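**Robot club update – Wednesday, May 13, 2026**

I stopped by the Clana robotics club after school, and wow, they've come a long way since February! The 12 kids on the team are getting their simulated arm ready for the Brulik Challenge, and they've run 3933 practice tries on the school computers so far (the goal was 2000 – they blew right past it).

Diễm Lâm, a junior, let me sit next to her while she worked on the approach to the big white panel. She likes to check the view from right by the gripper, with both fingers in sight and still clear of the surface, before she lets the program go any further.
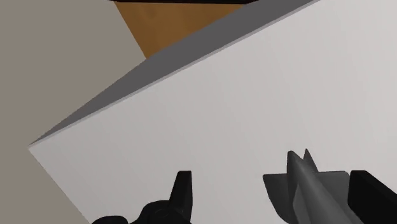
She told me the slow part is picking the angle, and she'd changed it 3 times before I'd even found a chair. The team meets again next week in the computer lab, and new members can still sign up at the front office.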